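Last updated: Fri 6 September

Odds and ends bin is filling up again

The small-items bin at the Vemthorpe room is back in use after the summer break. It takes the things that don't belong in any of the labeled drawers - stray toy parts, plastic cups, rolls of tape, anything small enough to hold in one hand. Jingyi Dai went through last season's leftovers in one afternoon and sorted 277 pieces. Of those, 195 went back to the drawers and the rest went to the Zadcombe swap table.
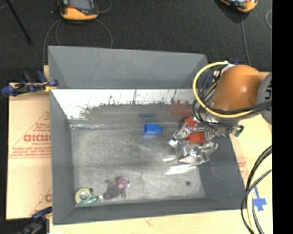 A few small things in the gray bin, with a blue plastic piece on its side toward the back.

Please keep paper, batteries and anything with a sharp edge out of the bin. Clothing goes on the rack by the door. If you drop off a set, put it in a bag and tie it shut - single pieces get separated fast and are hard to match up later.

Anything not claimed after 15 days moves to the swap table. You can look through the bin whenever the room is open. The next full sort is in November, and we could use a second folding table for it if you have one to lend.

Related items
Swap table hours at Zadcombe
Drawer labels: what goes where
Collo shelf project update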